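FOR IMMEDIATE RELEASE — May

Nendeck Launches a Label Printer for Shops That Have Given Up on Label Printers

WARKINORA — Nendeck, which has made retail counter equipment for 33 years and has heard every complaint a counter can produce, today announced the Elloron, a compact label printer for grocers, delis, hardware stores and appliance dealers.

The Elloron prints 40 labels a minute on rolls of 300. It takes four label widths, has 4 buttons, and beeps once when the roll runs out. Earlier Nendeck models beeped until someone came. Customers wrote to us about this, some at length, and one enclosed the beeper.

Loading has been reworked as well. The roll drops in from the top and the lid closes over it, with no threading, no tweezers and no diagram in which a small hand does something a large hand can't.

Labels come in plain white or with a colored border, and the adhesive is sold in two grades: one that stays put, and one that peels off in a single piece when a customer asks for the price to be removed from a gift. 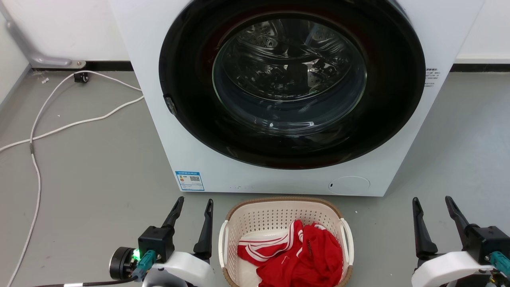
Trials and Availability

The printer spent the winter at Jurić, a family-run store in Warkinora that sells nearly everything and prices all of it by hand. Staff there kept the test unit when the trial ended. We have sent two polite reminders and are now treating it as our first sale.

The Elloron ships to dealers at the end of May. Every unit comes with a power cord, a starter roll and a manual that fits on one sheet — both sides, in fairness. Trade-ins of older Nendeck printers are welcome in any condition, including the one that was dropped in the brine.

Dealers can request a demonstration through the Nendeck sales desk in Warkinora, open from 8 a.m. until the phones stop ringing.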